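Chapter 5
Sorting and Storing Small Household Goods

After reading this chapter you should be able to:
set up two bins for a sorting job
group small items by use, size and material
decide what is kept, cleaned or thrown out
write a label that another person can follow

Key terms: holding bin, sorted bin, mixed lot, stray item

Most homes and workplaces have a drawer or box where small things end up together. A brush goes in, then an empty container, then something nobody has a name for. Storekeepers call this a mixed lot. The contents may all be useful, but they are hard to find and they wear against each other.

Chapter 4 dealt with shelves and large goods. Small goods need a different method. They roll, they slide under one another, and they collect in corners. An open bin with low sides works better than a deep box -- you can see the floor of it and reach every corner without tipping it out.

The Pakolano method, used throughout this book, starts with two bins set side by side on a table. The mixed lot goes in the holding bin. Items move one at a time to the sorted bin or to a tray. Keep a lot to 20 items or fewer. Larger lots are split before work begins.

Brushes are taken out first. They are usually the longest things in the lot, and their bristles bend if other goods rest on them. Clear containers come next, and each is checked for anything left inside. Stones, toys and other stray items are left until last. 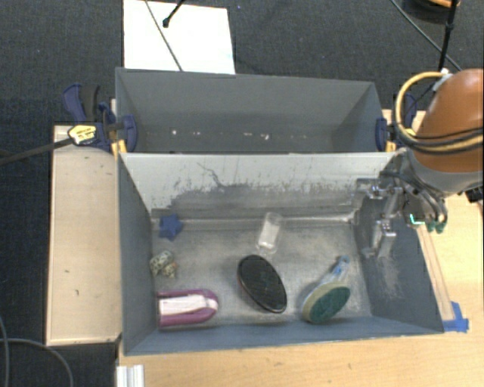 5.1 Choosing a Bin

A bin for small goods should have a flat floor and smooth walls. Scuffs and stains do no harm, but a cracked floor will trap dirt.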